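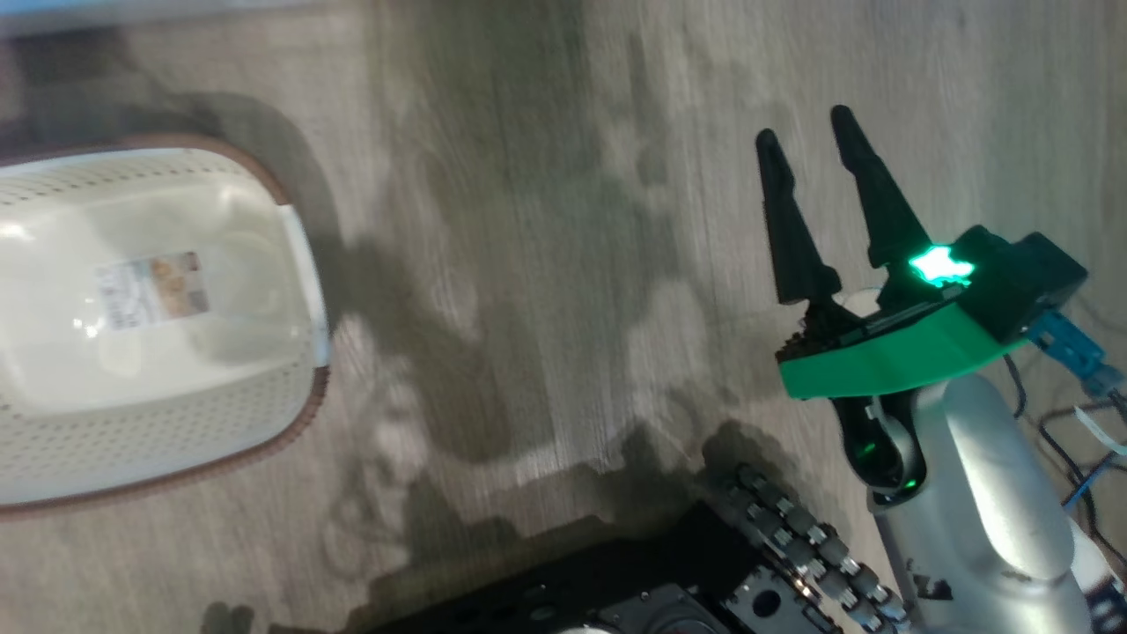 The Long Wait for a Second Verdict

By Yiğit Başaran

The regional court in Dretbridge opens its doors at half past eight, but Karabo Nel is usually on the bench outside before eight. She brings tea in a flask and a blue folder, which she does not open. She knows what is in it. Her brother was convicted of arson in this building, after a trial that lasted nine days, and in November three judges will decide if he should have another one.

"People ask me if I am hopeful," she told me. "I say I am punctual."

The fire destroyed a storehouse belonging to Bakard, a furniture dealer on the road to Wemberg. It began shortly after midnight, and the night guard was badly burned when he went in to look for the hose. Her brother had been dismissed from the firm that same spring. He had a key which he had not given back, and a neighbour said she saw his van. For the jury, this was enough. They were out for less than one afternoon.

The case has come back because of a till roll. Pravesh Venter, the lawyer who took over the defence after the first appeal failed, asked to see everything the police had collected and never used. He received 876 pages, in no order that he could discover. On page 814 there was a copy of a receipt from a petrol station in Xaba, over 40 kilometres from the storehouse. It was printed at six minutes to midnight. The van's registration number was written on the back by hand, as the station required for customers with an account.

"I read it standing up," Venter said. "Then I sat down and read it again, and I went home without my coat."

The prosecution accepts that the receipt is real. Its answer is that the van may have been driven by another person, and that the clock in the till was not tested at the time. Pieter Jacobs, who argued the original case and has since left the service, agreed to speak with me for a short time by telephone. He does not remember seeing the page. He does remember the neighbour, whom he found a very good witness, and he still believes her.

"One piece of paper does not undo a trial," he said. When I asked if the jury should have been shown it, he was silent for a moment. "Yes. They should have been shown it." 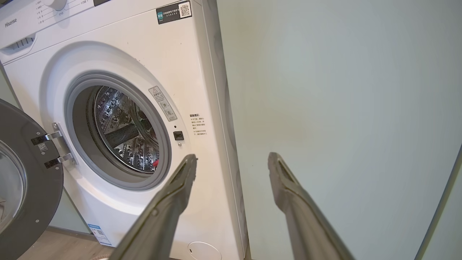 THE LAW

What the judges must decide

The hearing in November is not a new trial. The judges will not say who lit the fire. They have to answer a narrower question — whether the jury could reasonably have reached a different verdict with the receipt in front of them. If the answer is yes, the conviction falls, and the prosecutor then chooses whether to begin again.

Mpho Van der Merwe teaches criminal procedure and has followed the case from the second appeal. In her opinion the rule sounds more generous than it is. Judges are careful with juries, she explained, and they do not like to guess what twelve strangers would have thought. Of the last 4 applications of this type in the region, one succeeded. In that case another man had already confessed.

She is more interested in how the page was lost. The defence at the trial was given a list of unused material, and the receipt was on it, described only as "paper, misc." The first lawyer did not ask to look. The law says that the police must disclose, but it says little about how clearly.

The guard has never spoken in public, and he did not answer my letter. His statement from the hospital is in the file. He saw no face.

Karabo Nel visits her brother every second week. They talk about their mother's knees and about football, and he asks what has been built in town. He has stopped asking about dates. Last time she told him that the bakery near the bridge was sold, and he wanted to know all about it — who bought it, what they charge for a loaf, if they kept the old sign. She had not noticed the sign. On the way home she got off the bus two stops early to look. It was still there.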